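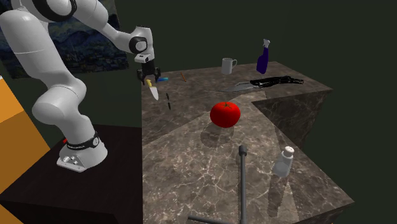
Kitchen counter task in the simulator, with the arm above the small yellow-handled knife.

Open Day at the Dristanon Robot Lab: Frequently Asked Questions

When is it and how long does it run?
The open day is in June. Doors open at 10 in the morning and close at 5 in the afternoon. You can come and go as you like, but the last demonstration starts an hour before closing.

Do I need a ticket?
Yes. Tickets are free and limited to 200 for the day. Book on the Lollovdale events page and bring the confirmation on your phone or on paper. Children need a ticket too.

What will I see?
The main demonstration is Flodora, our software for teaching a robot arm to handle things on a kitchen counter. It runs in simulation on a large screen in the front room. The counter in the picture is one of the layouts, with a tomato, a mug, a spray bottle, a shaker and two knives on it. Between runs, staff will change the layout and start again.

Is there a real robot?
There is one in the workshop at the back. It will be moving during two sessions, late morning and mid-afternoon, behind a barrier. The rest of the time it is switched off and you can look at it up close.

Why do you use a simulator at all?
It lets us repeat the same task many times, and a dropped mug costs nothing. We still test on the real arm. A grasp that works on the screen can fail on a real handle, and part of the afternoon talk covers that.

What kind of gripper does the arm have?
The one in the simulation has two fingers. It is fine for handles and small items. Soft or oddly shaped things are harder, and you will probably see some misses during the demonstration. We leave those in.

Can I drive the arm myself?
In the simulator, yes. There are 10 places in each hands-on session, and you sign up at the front desk when you arrive. Each turn lasts 5 minutes. You do not need to know how to program. The real arm is run by staff only.

Is it suitable for children?
Children are welcome with an adult. The hands-on sessions work best for ages eight and up. The workshop can be loud while the arm is running -- ear protection is available at the door.

How do I get there?
Take bus 92 to the Negi Road stop and walk toward the brick building with the green doors. Parking is limited and the closest spaces are kept for visitors with disability permits. The entrance and front room are step-free. The workshop has a short ramp.

May I take pictures?
Yes, in the front room and the workshop. Please turn off your flash while the real arm is moving.

Is there food?
Coffee and water only. The cafe across the road is open until mid-afternoon.

I have a question that is not listed.
Write to the lab through the contact form and choose "Open day" as the subject. We reply within two working days.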